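第四章 柔性包装的阻隔性与封合

学习要点
掌握透过系数、透过率与货架期之间的换算关系；了解聚乙烯、聚丙烯、聚酯及其复合结构的适用范围；能够根据内容物的失效方式提出对封口的要求。

4.1 概述

柔性包装指以薄膜、箔材或纸为基材，充填后形状可随内容物改变的包装形式。与金属罐和玻璃瓶相比，柔性包装的单位质量低，运输空间利用率高，但其壁面对气体和水蒸气具有可测的透过性，封口处又是结构上的薄弱环节。因此，讨论柔性包装的保护功能，须将壁面透过与封口泄漏分开处理，再合并计算。

食品在贮存期内的品质下降主要有四种途径：吸湿或失水、氧化、香气散失、微生物增殖。含水量低的膨化食品和饼干以吸湿为主，临界水分活度一经超过，脆性迅速丧失。油脂含量高的坚果以氧化为主。糖果类则视配方而定，硬糖吸湿发黏，软糖失水变硬。设计者应首先确定起控制作用的失效方式，然后选择材料。次序颠倒时，常出现阻氧性能过剩而阻湿性能不足的结构。

本章采用的术语与第二章一致。透过率指在规定温度、湿度和压差下，单位时间内通过单位面积薄膜的渗透物量；透过系数则进一步按厚度归一化。二者不可混用。供应商资料中常只给出透过率而不注明膜厚，引用前应予核实。

4.2 家用袋与工业袋的区别

可重复开闭的拉链袋是家庭中最常见的柔性包装。其袋体多为单层低密度聚乙烯，封口依靠凸条与凹槽的机械啮合，而非热封。啮合面之间存在微小间隙，间隙的大小取决于型材尺寸公差、按压是否到位以及槽内有无碎屑。多数产品在袋面印有书写区，用于标注内容物及日期。
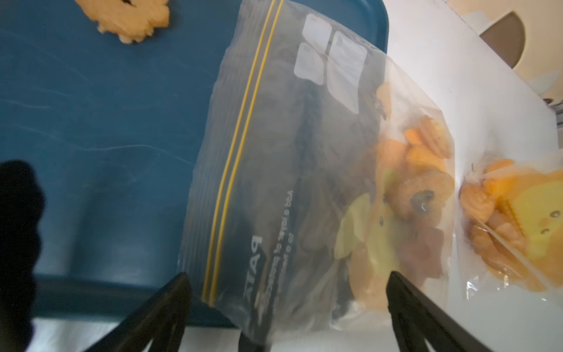 Percy Ticona对这一分类提出过异议，认为拉链袋不应与热封袋并列讨论，理由是前者的泄漏量随使用者的操作而变，实验室测得的数值只能代表首次闭合时的状态，编入同一张表会使读者误以为两者可以直接比较。

上述意见有其依据。本书仍将两者置于同一章，但在各表中分列，并对拉链袋注明开闭次数。Hovine实验室对同一批拉链袋进行了反复开闭试验，共取样48只，每只开闭100次。结果表明，泄漏量在前段变化平缓，后段离散程度明显增大。个别样品的泄漏集中在拉链两端与侧封交汇处，该处型材被压扁，槽形不完整。由此可知，拉链袋的评价应同时给出平均值与离散程度，仅报告平均值会掩盖端部缺陷。

工业袋以热封为主，封口强度和密封性由温度、压力、时间三项参数共同决定。温度过低，界面分子链扩散不足，封口可被剥开；温度过高，薄膜变薄，封口边缘出现脆断。两者之间的温度区间称为热封窗口。复合膜的热封窗口由内层材料决定，外层的作用是承受热封刀的接触温度而不粘连。

4.3 壁面透过的基本关系

在稳态条件下，渗透物通过均质薄膜的过程可用菲克第一定律与亨利定律联立描述。设膜厚为L，面积为A，两侧分压差为Δp，透过系数为P，则时间t内的透过量Q为

Q = P·A·Δp·t / L

该式成立的前提有二：其一，P与浓度无关；其二，膜内浓度分布已达稳态。对聚乙烯中的氧气，第一个前提通常满足。对聚酰胺或乙烯-乙烯醇共聚物中的水蒸气，聚合物吸水后发生溶胀，P随相对湿度显著上升，此时应采用与使用环境相符的实测值。

多层复合膜可按串联阻力处理，总阻力等于各层阻力之和。由此得出一项实用结论：阻力最大的一层基本决定整体阻隔性，增加其余各层厚度对阻隔性贡献有限，其作用主要在于机械强度、印刷和热封。

4.4 印刷包装袋的结构

零售小包装通常为两层或三层结构，图案印于外层薄膜的内表面，称为里印。里印可避免油墨在搬运中磨损，也使油墨不与外界接触。油墨层位于两层薄膜之间，若残留溶剂未充分挥发，复合强度下降，并可能向内容物迁移。Van Beek工厂的内控规程要求复合后的卷料在恒温室中熟化，取样合格后方可分切。

颜色的选择除市场因素外，也涉及遮光。浅色印刷对可见光的遮蔽有限，通常须加印白色底墨或采用镀铝层。对光敏感的内容物应按透光率而非外观选择结构。

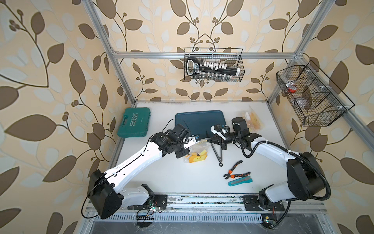 图4-2 台面上的黄色塑料袋，袋面印有卡通脸

4.5 取样与记录

阻隔性测试对取样位置敏感。薄膜在吹塑或流延过程中，横向厚度存在偏差，卷料边部与中部的透过率可能不同。取样时应沿横向等距截取，记录每一试样的位置和实测厚度，并避开折痕。成品袋的取样还应覆盖封口、折角和袋体平面三类区域。

Yurani Quintero在Andmont生产线的比较中采用了两种取样方案，一种只取袋体平面，另一种同时包括折角，共得到69组有效数据。折角处的透过率普遍高于平面，镀铝结构尤为明显，原因在于弯折使镀铝层产生微裂纹。只取平面的方案会高估成品袋的阻隔性，进而高估货架期。

记录内容至少包括：材料结构及各层标称厚度，试样实测厚度，测试温度与相对湿度，状态调节时间，仪器型号，以及异常试样的处理方式。异常试样不得直接剔除，应单独列出并说明判定依据。

下一节以Trelter型复合膜为对象，给出由透过率推算货架期的完整步骤。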